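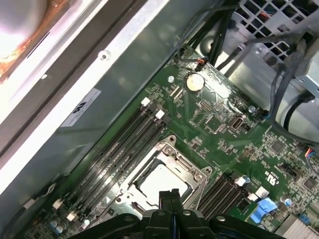

9 May 2026

Strip and assess, tower no. 6 from the Dernia lot. Entry continues from the intake sheet, which has the asset tags and the drive serials. Not repeating those.

Reported fault: no POST, fans run for 2 seconds, stop, then restart. Same complaint as the one Lilian Kimaro closed out in October, and that turned out to be a memory fault, so memory was pulled first. No change with one module in the first slot of either bank. Modules bagged and labelled, tested separately in the Iko bench board, all good.

Board has memory slots on both sides of the socket. The second bank is easy to miss when the case is in the rack with the cabling down over it. If you are following the old strip sheet, it only mentions one bank. Sheet needs correcting.

Coin cell measured 2.6 V out of the holder. Low. Replaced from stock and the clock held overnight, but the restart loop was the same. Old cell went in the battery tub.

Power supply checked with the Nonomer load tester on all rails before anything else was blamed on the board. 12 V rail steady at idle and under load, ripple within spec. Left it in the case. The ratings are on the black label on the top surface of the unit, readable with the side panel off, so there is no need to unscrew it to copy them down.
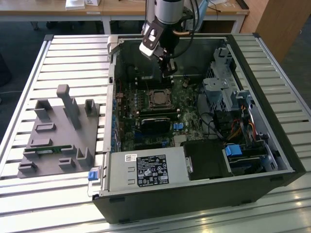 Case to be worked lying on its side with the open face up. Upright, the processor is awkward to lift and the chance of dropping it on the contacts is too high. Procedure used for the socket:

Press the lever down and out from under its clip, then let it rise under control. Open the frame. Lift the chip by two opposite edges, straight up. Look over the contacts under the ring light at a low angle, then rotate the case a quarter turn and look again. Close the frame if you are leaving the bench, even for a minute.

Contacts: no bent pins found in either direction. A small amount of grey compound had crept to one corner of the socket surround. Removed with a lint-free swab and isopropyl, let stand 14 minutes, inspected again. Clean.

Piroska Hegyi asked whether the chip could be tested by swapping with the one from the Ní Chonaill machine. Not until the stepping is confirmed. The print on the heat spreader is faint and smudged, and I would sooner clean it and read it properly than guess.
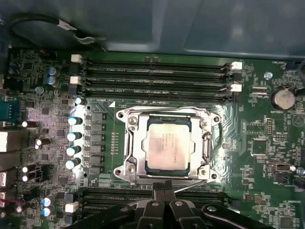
Slot labels are printed on the board in the form DIMM4 CPU1, DIMM3 CPU1. Use those in the log, please – "top left" means nothing once the case has been turned.

Latches: exercised all of them by hand, none cracked. Blown out with the hand blower at low pressure.

Capacitors beside the chokes: no bulging, no residue at the base. ESR not measured in circuit.

Still to do:
Clean heat spreader, record markings
Refit with new compound, memory in one slot only
Retest with graphics card out
800 lumen lamp on bench two is flickering, swap it

If the loop persists with a known good chip, the board goes down as failed and gets kept for parts.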